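19 February 2019

Long one. Zumora arm up before eight, coffee after, wrong order.

Main thing – the relabeling idea works, or works better than I feared. We take every failed grasp from the January runs and ask the model what it WOULD have been a good grasp for. Trained on 2,000 attempts that way, then new objects only. 66 percent on the held-out set. Plain version was well under that. Trudy Whitelaw wants 3 seeds before she'll beleive it and she's right, I've run 2.

Still bad: flat things near a wall. The fingers come down fine and then there's no room to close. Cosgrove says add a nudge action. Werneck says fix the reward first. I say both, later, when I've eaten something.

Also the timeouts. Over an hour lost to the gripper driver again, restarted it, wrote nothing down, so now I don't know which trials to toss. Must log that. MUST.

Vonodberg draft due soon, methods section is four lines and a todo.

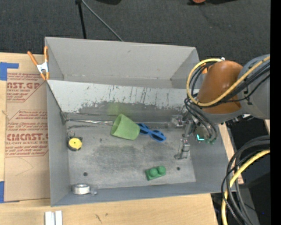

Test bin, gripper empty, to the left of nothing useful – cup, blue sunglasses, tape measure, green block still to pick.

Tomorrow: third seed first thing, then sort the trials by distance from the wall and see if the drop is really where I think it is. Email Trudy teh plots. Buy bread.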